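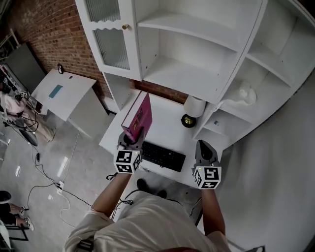

Marion Moffat wonders why anybody would collect demonstrations with hand-held grippers when a decent teleop rig gives you joint angles for free. Fair enough, Marion, and I'll get to it, but it's only half my trouble.

The setup, for those who skipped the title: we're teaching a two-armed policy to tidy a desk. Books get stood up and put on the shelf, the keyboard gets left alone. People do the demos with a gripper in each hand, marker cubes on both, head camera on top. The poses come out of the marker tracking, and the policy learns from the head view plus the gripper poses. Then we run it on the arms and find out how much of it was wishful thinking.

We have 276 demos after cleaning. On held-out demos the predicted trajectories look lovely, error well under a centimetre. On the actual arms it got 11 books out of 37 onto the shelf. The other attempts mostly fail the same way. The gripper goes to a perfectly sensible spot a little to one side of the spine, closes with great confidence on nothing, and carries the nothing to the shelf. It places it very neatly.

Things I've already tried: more training (worse), a bigger image encoder (same, but slower and dearer), and recalibrating the head camera twice. My supervisor's favourite theory is that the demonstrators are too good at it. I'd like a second opinion before I go and recruit clumsier people.

So is this a data problem, a calibration problem, or do I just not have enough demos? And would switching to teleop fix it, or only move the pain somewhere else?

Posted by Skye Haldane

Estíbaliz Collado

I don't think it's the number of demos. If you were short of data you'd see all sorts of failures, some of them quite creative. You're seeing one failure over and over, consistently to one side, and that smells like a frame or timing problem.

Check the timing first. A head camera and a marker tracker rarely agree on what "now" means. If the poses lag the images by even 3 frames, then during a fast reach the policy learns that the hand belongs where it used to be. Your held-out error won't show it, as the held-out demos have the same lag baked in. You're marking the exam with the answer key that has the typo in it.

The quick test: have someone wave one gripper side to side in front of the head camera for a minute. Project the tracked tip back into the image and plot the offset against hand speed. If the offset grows with speed, it's lag. If it stays put whatever the speed, it's your marker-to-fingertip transform. If it changes with where the gripper is in view, look at lens distortion. If it does all of them, take the afternoon off and start again tomorrow.

On the transform: measure it separately for left and right. I once spent most of December on a bug that was the left cube mounted a quarter turn off from the right one, with both reading the same calibration file. Both hands looked fine on their own. They only disagreed when they had to meet.

On Marion's point, teleop does give you clean joint data, and the training images have the real arms in them. You also get demos at a third of the speed, from people who are fighting the controls and won't do anything delicate. For desk tidying I'd stay with the hand-helds. There's one thing teleop would show you straight away, though: in your demos the camera sees human forearms and sleeves, and at test time it sees metal. Mask everything behind the gripper in both and see whether your 11 moves.

Min-kyu Yeom

Get more data. We had the same thing with the Undel mugs and it went away when we got more data.

Panya Suwannarat

Mostly agree with Estíbaliz, apart from the order. I'd do the boring replay test before touching the network or the clocks.

Pick a demo, put the book back exactly where it started (tape on the desk helps), and play the recorded gripper poses straight through the arms with no policy at all. If the arms miss, you've learnt that your labels are off and no training will save you. If they grab the book, your labels are fine and you can go back to blaming the network, which is more sociable. It takes an hour or so. In my experience people will train for a week to avoid it.

Two other things I'd look at.

First, where the head points. People look at the book, then at the shelf, and they look before they reach. If your camera on the arms is bolted to a post, the policy has lost the best hint it had. We saw this on our Benlow bench: the model was more or less reading the demonstrator's head tilt to decide when to close. Crop and shift the training images at random, or put the camera on a neck.

Second, how you split the data. If the held-out demos come from the same people, at the same desk, in the same session as the training ones, "under a centimetre" tells you very little. Hold out a whole person and a whole book colour. Glossy covers are a pain too, as the highlights slide about when the head moves, so make sure you've got some dull ones in there.

As for your supervisor, there's something in it. Your demonstrators never miss, so the policy has never seen a closed gripper with no book in it and has no idea that's a bad sign. You don't need clumsier people. Ask the ones you have to start some demos from a missed grasp, open up and try again. They'll feel silly doing it for the first few.

Comment from Skye Haldane

Ran Panya's replay. Missed the book, same side, same amount, no network involved. Off to find a ruler and have words with the right-hand transform. Min-kyu, how much more data?

Comment from Min-kyu Yeom

Heaps.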